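Damilola Bassey
Saturday, March 11, 2023

OK, zine thread! I finished issue four last night and I'm still buzzing, so let me talk about making little paper magazines for a while.

It's called Pulum and it's all about night buses. 40 copies, 16 pages each, black ink on cream paper. My first issue was eight pages and I folded half of them backward.

Biggest thing I've learned: make a dummy first. Fold up some scrap paper, number every page by hand, then take it apart. You'll see right away which pages share a sheet – no math needed.

Keep your page count a multiple of four. I tried to sneak in a page 17 back in October and had to cut a whole poem to fix it. (Sorry, poem. You're in this one!) 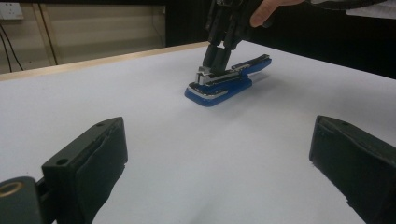

Blue stapler, white table.

For the spine, open the pages flat and staple from the outside, so the ends close up in the centerfold. Two staples are plenty for something this thin.

Fold one sheet at a time, then nest them. Run the back of a spoon down the crease. I love that part so much, I could do it all day with the radio on.

My favorite page this time is the letter from a reader who rode the late bus to Vanel and wrote down every song the driver hummed. Almost 1,000 words and I didn't cut a single one!

Trades are open, by the way. Send me your zine and I'll send you mine – any topic, any size. Messages are on.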